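28/08/2012

Poster shop notes, mostly the Tronthorpe bus shelter job, with some Zindside stuff at the end. Benjie, if you're reading this before coffee, skip down to the glue part, you're the one who has to fix it.

OK so the shelter thing. The client is Lachance (the umbrella people) and the idea Noémie sold them is an ad that only makes sense when it's raining. Dry, it's a big gray panel with the store address in the corner and nothing else. Wet, the gray goes see-through and there's a whole crowd of people underneath, all squinting up at the sky, and one lady under a yellow umbrella looking very pleased with herself. I love it. I've been telling everybody about it, which I should probably stop doing until it goes up.

The trouble is that the gray coat has to be thick enough to hide the crowd and thin enough to clear fast. Someone waiting on a bus gives you a minute, tops, and then the bus comes. Yesterday's panel took 296 seconds to clear under the sprinkler. I timed it twice and got nearly the same thing both times. That's almost five minutes! You'd have finished your sandwich and gone home.

So today I cut the coat down and ran strips, same sheet stock, same crowd print under each one, same watering can rose held at the height of the second shelf.

- Strip A, two passes with the wide roller: 111 seconds. Clears from the edges in, which looks kind of creepy but good creepy. Hides well when dry.
- Strip B, one pass wide and one pass foam: 80 seconds. Hides pretty well. You can see the umbrella if you know it's there, and I know it's there, so I'm not a fair judge.
- Strip C, one pass foam only: 61 seconds. Fast! But the yellow glows right through when it's dry and the joke's dead before you sit down.

I grabbed Jade on her way past with a box of mailers and stood her in front of B and asked what she saw. She said "a wall." Asked her again from closer. "A dirty wall." Fine, that's a pass as far as I'm concerned. Then I did the same with C and she said "is that a lemon?" so C is out.

I'm going with B. What I want to try is pulling the yellow down a notch in the print so it doesn't push through so hard, then seeing if it still pops once the coat clears. Kendra says a duller yellow will just look like mustard in wet light and she may be right, she's been right about every yellow so far this year. We'll print both and hose them both down.

Thing I forgot to write down last week and am writing down now: the coat goes back to gray when it dries, but it comes back a bit patchy after the fourth or fifth soaking. On the old test sheet there's a pale ring right over the address. For a two-week run in April nobody would care, but Brittany at the client end is asking for six weeks and she wants it in the fall, so we're talking a lot of soakings. Need to ask the coating guy whether a second skin on top helps or just slows the whole thing down again. My guess is it slows it down. Ask anyway.

## Glue (Benjie!!)

The frame glue is lifting on the bottom left corner of every sheet. Every one. It's the same corner so I don't think it's the glue, I think it's the jig, or the way we lean them while they set. I peeled one back and the bead is skinny there, like the gun was running out or whoever was on the gun was already thinking about the next one. (Could have been me. I did four of them.)

Can you check whether the jig sits flat? I put a level on it and the bubble was off by a hair but that level has been dropped so many times I wouldn't swear to anything it says. Borrow the good one from the sign room and put it back where it lives, please, they've stopped being nice about it.

Also if water gets in behind that corner the gray will clear from the back and stay clear, and then we've got an umbrella ad showing off its punchline on a sunny day. Lachance would not be thrilled.

## Will people touch it

Long talk with Noémie about this over lunch. She thinks people will spit on it. I said no they won't and she just looked at me, and yeah, OK, they will. Kids will for sure. We decided that's kind of great? Somebody licks a finger and draws a little window and there's a face looking back at them. She wants to put something at kid height just for that, a dog maybe, looking up like everybody else. Crowd art currently stops at the knees down there, so there's space.

I told her to sketch it and we'd see. She'd already sketched it. It's a wiener dog in a raincoat. Client hasn't seen it and I don't want to bring it up until the money talk is over.

One thing that came up: if the panel is at kid height it's also at boot height. Do we need a kick strip? The shelter people put a metal one on the glass side but I don't remember one on the ad side. Somebody should walk over to the stop on Tronthorpe and look. I can do it on my way home if it isn't pouring, though I guess if it's pouring I should go look even more.
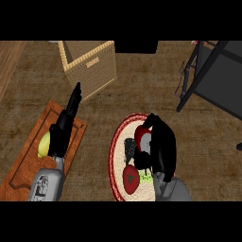

## Zindside radio spots

Three scripts came back with notes. The short one is fine, they took out the bit with the goose. The middle one they want "warmer," which in my experience means slower and with a guitar. The long one they hated, and reading it again I can't blame them, it takes half the spot to get to the name of the place.

New plan for the long one: open on the name. Just say it, Zindside, flat out, then have the guy on the phone mishear it three different ways while he's trying to give directions. Kendra read the mishearings out loud at her desk and got a laugh from two rows over so there's something there. "Sinned side" may be a problem for the family brunch crowd. Keep "Zen slide," keep "Wind tide," look for a third.

Rewrite goes to them by end of day tomorrow. I'd like Jade to read the wife, if she's up for it, since the temp voice we used sounds like she's being held hostage.

## Jivent

Nothing to report. They still want the logo bigger. I made it bigger, and they said could we see it a little bigger than that. I've saved every version in the drawer in size order and if this goes on much longer I'm framing them up the stairs.

## To do, me

- Dull yellow and regular yellow prints, two of each, coat as strip B
- Time them all again, and do one with cold water from the hall tap, I've been using warm without thinking about it and rain isn't warm
- Call the coating guy about the second skin and the patchy drying
- Ask Brittany which side of the shelter gets the wind, because if rain only hits from one direction we may get half an ad
- Look at the stop for a kick strip
- Third mishearing for Zindside
- Put a towel down under the test rack, the floor's getting slick by the door

Later, same day: tried the cold water on what was left of strip A. Slower, a good bit slower, didn't have my watch on so no number. Doing it properly in the morning. If B slows down by the same amount we may be back to one and a half passes, whatever that looks like with a roller. Benjie says you do one pass and then one pass with a nearly dry foam. Will try it his way first.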